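# In Defense of the Slow Arm

I've been building a robot arm in a shared workshop since December, and I've come to hold an unfashionable opinion about it: a home-built arm ought to be slow, a bit dim, and aimed at groceries.

Our workshop is called Kodum. It has one good window, a drill press with a personality, and a shelf for projects whose owners have moved away. I share the arm with Kanokwan Paisan, who did the wiring, and we call it Brellell, after a typo in a config file that neither of us wanted to fix. We have put $300 each into it, not counting the parts we bought twice.

The usual advice for amateurs is to start with blocks. Colored cubes, all the same size, on a nice clean table. I did blocks for weeks. Brellell got very good at blocks, and I learned almost nothing, because a cube has no opinion about being picked up. It sits there with its flat sides out, practically holding your coat for you.
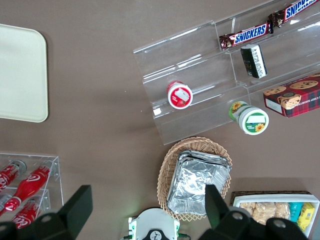 My case for groceries is that they were designed by people who never once thought about my arm. Packaging is shaped to sell things, to stack, to survive a truck, and sometimes just to look cheerful. A Snickers on a clear acrylic shelf is a nasty little problem: the bar is easy enough to see, but the shelf it's sitting on is mostly glints, and the glints move when the arm does. Bottles lying in a rack want to roll. Foil throws the light back in your face. Each of these taught me something in an afternoon that a month of cubes had kept to itself.

Uthai Jitpraphai, who builds much faster machines at the next bench, thinks this is sentimental. His position is that speed is the whole point, and that if I wanted something to hand me a sandwich at the pace of a Sunday stroll I could have asked a nephew. He has a sorter named Skodora that flings washers into bins so quickly you can't tell whether it got them right. (You can tell later, on your hands and knees.)

I take his point about the nephew. But a fast machine hides its mistakes in a blur, and I make a lot of mistakes. When Brellell reaches for something at a crawl, I can watch the bad idea forming. I can see that the wrist is turned wrong long before anything gets squashed, and I can say a word my mother wouldn't like and hit the stop button with time to spare. We turned the speed down to 10 percent in the first week and I have felt no urge to go back up, except once, when I was late for dinner.

There's also the matter of grip. Hobbyists love force. Somebody in the forum for Hyun, the control software we use, posts every few weeks about a gripper that can crush a can, and everyone applauds. I've never needed a can crushed. I have often needed a thing picked up and then found to be the same shape afterward -- a much harder trick, and one that gets no applause at all.
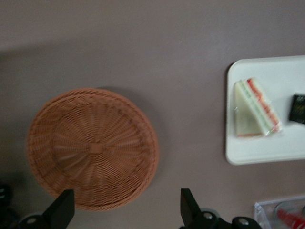
So is it worth building an arm at home when you could pick up the groceries yourself? Only if you enjoy the building, since your own two hands will beat it for years and they came free.

I'd go further and say usefulness is a poor reason to start. The people who came to Kodum wanting a useful robot lasted up to 3 months. The ones still there wanted to know why the elbow drifts. Ours drifts by 4 millimeters when the room is cold, and Kanokwan has a theory involving the belt. I have a theory involving the bracket, which I made. We're testing hers first.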